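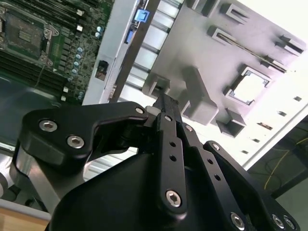 Séance 4 - la lettre d'intention dans un rachat d'entreprise

Bon, on reprend là où on s'était arrêtés, avec notre dossier fil rouge : Tudero veut racheter Drondisel. Relisez les deux premières pages du dossier avant de continuer, je m'appuie dessus tout le temps !

J'insiste lourdement (vous me connaissez) : une lettre d'intention n'est pas forcément sans effet. En principe elle n'oblige pas à conclure la vente, mais certaines clauses engagent dès la signature - confidentialité, exclusivité, partage des frais, loi applicable. Et l'article 1112 du Code civil impose la bonne foi pendant les négociations. Celui qui rompt brutalement peut devoir réparer, sans que la perte des avantages attendus du contrat soit compensée.

Dans notre dossier, l'exclusivité dure 20 jours et Drondisel a discuté en douce avec Barneck. La clause prévoit 3000 euros par manquement. Je vous demande si Tudero peut réclamer davantage, et j'aimerais voir l'article 1231-5 quelque part dans vos copies, avec le pouvoir du juge de réviser la pénalité.

À rendre pour la prochaine fois : une note de 2000 mots maximum, bibliographie non comprise. L'annexe sur le bail de Drondisel, on la garde pour la séance 5.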